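Table care in the shared workrooms
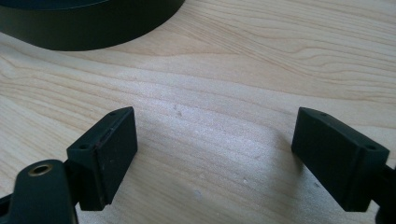

Bavance Facilities and Furnishings Team

The light wood tables in the Wilesska building have now been through their first winter, and most of them are holding up well. The grain still shows clearly and the tops are smooth. We have had a few questions about how to look after them, so the main points are set out below.

Wipe the top at the end of each session with a soft cloth, slightly damp, and follow the grain. Dry it straight away. Small specks and crumbs should be brushed off first, as they scratch if they get dragged under the cloth. Please don't use the spray from the kitchen. It leaves a film that shows up as a dull patch under the ceiling lights.

Round containers, bins and pots can stay on the tables during the day. Lift them when you move them. The marks we sanded out in February were nearly all curved scrapes from something heavy being turned in place. If a container has a rough base, put one of the felt mats under it. There are 50 mats in the cabinet by the Inura room, and they can go back in the same drawer when you finish.

Hot drinks need a coaster. Rings that are caught the same day usually come out with the oil kept at the front desk. Older ones have to wait for the next sanding.

The Söderlund room will be closed for five days in April while its tables are oiled. Bookings for that room have been moved to room 11, which has the same size of table but fewer outlets, so bring an extension cord if you need one.

Report loose legs or raised edges to the front desk on extension 52.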